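Reading a Launch Release: Handout 4
Vehicle Engineering and the Market, tutor Ivana Maldonado 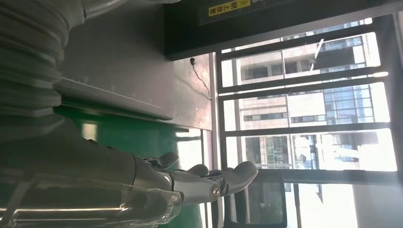

Start with the Filtetti release from Espinoza, the one for the seven-seat estate. Read it twice before the seminar. On the second reading, cross out every adjective and see what is left. Last year's group got it down to four lines.

Weight. The release claims the new body is 49 kg lighter. Lighter than what? The outgoing car was sold with two engines and three trim levels, and the text doesn't say which was on the scales. It also leaves out the spare wheel, now an optional extra. I would want that answered before I believed the word "lightweight".

Stiffness. "Improved rigidity" with no figure tells you very little. Twisting or bending? Bare shell, or with the glass bonded in? Glass can add a good deal, and makers know it.

Boot space. 586 litres, measured to the roof. Compare the Grurnik, quoted to the window line. You can't put these two numbers side by side, though most of the motoring press did.

Power. The base engine makes 145 hp. Fine, I have no quarrel with that one — but look for the torque curve and you won't find it. A car this size, full of people and luggage, spends its life in the middle of the rev range.

Lumine's release is better. It names the test, the tyre size and the load. It still calls a facelift "all new", on doors and a floor carried over from the old car.

For next time: pick one claim from either release and write down what you would need to measure to check it. One side of paper. Please don't quote the brochure back at me.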